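## 4. First Wash and Care of Your Lightfoot Linen Set

*Revised September 2023. Replaces the folded sheet that came in the bag, which had the drying section printed upside down.*

You now own table linen. It will outlive most of your plates if you treat it decently, and it will look like a used paper bag if you don't. This section covers the first wash, drying, pressing, and storage for the Lightfoot napkins, runners, and the large Hanen tablecloth. The Amel lace-edged pieces have their own section (Section 6) and their own temper.

### 4.1 Before the first wash

1. Remove the paper band and the pin. There is one pin per napkin. Find it now, while you still have the use of both thumbs.
2. Check the hem for loose threads. Snip them close. Do not pull.
3. Read the care tag. If it carries the number 1521, you have a piece from the older dye lot, and it must be washed alone the first time.
4. Sort by color. "They're all sort of greenish" is not sorting.

**Note:** New linen feels stiff. People write to us at Skostov asking whether they were sent canvas. The finish washes out over the first 4 washes or so, and the cloth softens from there.

### 4.2 Washing

1. Set the machine to a gentle cycle with cool or lukewarm water.
2. Fill the drum halfway. Linen drinks a great deal of water and likes room to do it.
3. Use a mild liquid detergent, half of what the cap suggests. The cap was designed by people who sell detergent.
4. Skip the fabric softener. It coats the fibers, and your napkins will then push gravy around the chin instead of taking it off.
5. Choose the lowest spin setting.

**Caution:** No chlorine bleach, including "just a drop." Bleach weakens the fiber and turns pale colors a shade of yellow that goes with nothing.

Take the load out as soon as the cycle ends. Linen left in a heap will memorize the heap, and you'll spend the evening persuading it to forget.

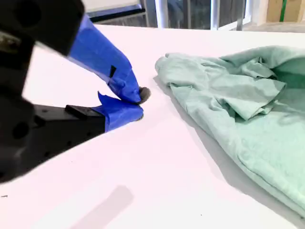

If you've already missed that moment, and the creases have set, wet the cloth again under the tap, squeeze it gently, and go on to drying as though nothing had happened. Don't wring it. Wringing puts in a diagonal crease that no household iron has ever fully removed.

### 4.3 Drying

1. Shake each piece hard, twice, holding it by two corners.
2. Pull the hems straight with your hands.
3. Hang over a line or a wide rail, out of direct sun. Clothespins leave small ears at the corners, so fold the cloth over the line if you can.
4. Bring it in while it is still slightly damp.

A tumble dryer is allowed on low heat for no more than 36 minutes. We tested longer. The test napkins are now coasters.

### 4.4 Pressing

Pressing is optional. Plenty of people like the rumpled look, and a whole branch of magazine photography depends on them. For everyone else:

1. Heat the iron to the linen setting, with steam.
2. Press the wrong side first, then the right side. On dark colors, press the wrong side only, or you'll raise a shine.
3. Work from the middle toward the hems.
4. Let the cloth cool flat before you fold it.

**Caution:** Never iron over a stain. Heat fixes it in place, and you'll be introducing guests to it for years. See Section 5 for wine, wax, and beet.

### 4.5 Storage

Store clean and fully dry, in a drawer or on a shelf with some air. Plastic bags trap moisture and are good only for the trip home. Refold along different lines a few times a year, or the creases will wear thin. If your set comes out only for the holidays, November is a sensible time to unfold everything and find out what you put away with a spot on it.

Cedar blocks are fine. Keep them off the cloth itself, as the oil can mark it.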